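Wax seals keep popping off envelopes in the mail – what am I doing wrong?

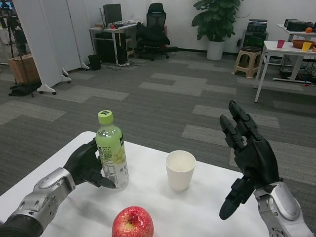 A bottled pale green drink, a paper cup and an apple on the table.

Posted Sep 6, 2024 by Weidong Jia
14 comments · 6 shares

I write to my niece while she is away at school, and this year I decided to be a person who uses wax seals. I bought the Lumanlan starter set (a spoon, a brass stamp with a fern on it, and a bag of 300 beads in a color they call claret and I call ketchup). The seals come out fine. I let them set, I admire them, I drop the letter in the box at the corner.

By the time it gets to her there is a red ring on the paper and some crumbs. Last time the seal was gone completely and the flap was held down by the glue I had licked as a backup. She has started sending me photos of the damage with no comment, which is worse than a comment.

I'm using the cream envelopes from Skulteteo, which have a slight shine to them. Is it the wax, the envelope, or the post office? I still have a lot of beads left and would like to use them on something.

4 replies, 1 hidden by moderator

Skulteteo_survivor
Some of each, but start with the envelope. Wax needs something to hold on to and shiny paper gives it nothing. Scratch the spot lightly with a bit of fine sandpaper first, or switch to plain matte ones.

Then check the beads. If a cold seal snaps clean in half when you bend it, that is the old-fashioned brittle kind, meant for handing your letter to a man on a horse. You want the kind sold as flexible or "mailable," which bends before it breaks. Don't make the seals too thick either. I used to pour mine like pancakes.

Even the good stuff takes a beating in the sorting machines, so put the sealed envelope inside a second, plain one and pay whatever extra the weight comes to. If you refuse to hide your work, ask at the counter for hand canceling. My office will do it with a sigh. I sent out invitations that way in November and lost two seals, both to the same cousin.

marge in the annex
just use stickers

penpal291
Agree with the first reply except for the sandpaper, which went straight through my envelope. I make the seals ahead on a silicone mat, let them cool, and stick them on with those double-sided glue dots. Hindinberg sells a roll of 700, and I expect to leave most of it to my heirs. You also get to throw out the ugly ones before they touch the paper – for me that's nearly 4 out of every batch.

As for the ketchup beads, they do nicely on gift tags and jam jar lids. Or melt them in with a softer wax. Sketen has one in a red that is close enough, though the mix came out a bit more barbecue.

Was this helpful? 22 yes · 3 no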